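July, 9:40

Moved the wooden tube rack to the back of the white table, along the wall. Cheuk-hei wants the front kept clear for the Kokotar trays. The teal tube stays in the rack for now.
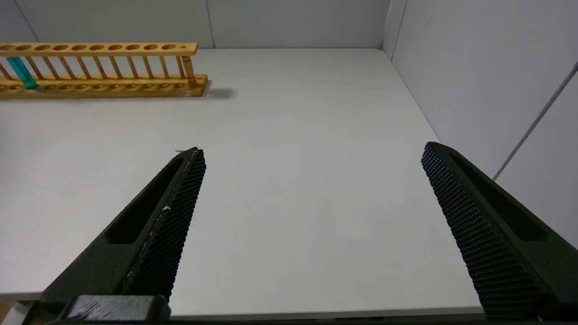 Where do the spare tubes go? In drawer 5, with the caps, until the Trustbridge order is checked in.

Rack still needs a wipe with a damp cloth, no solvent on the varnish. Labels for the pegs: use the 3 mm tape, the wider one peels. Ask Cheuk-hei if the second rack is coming back from Au.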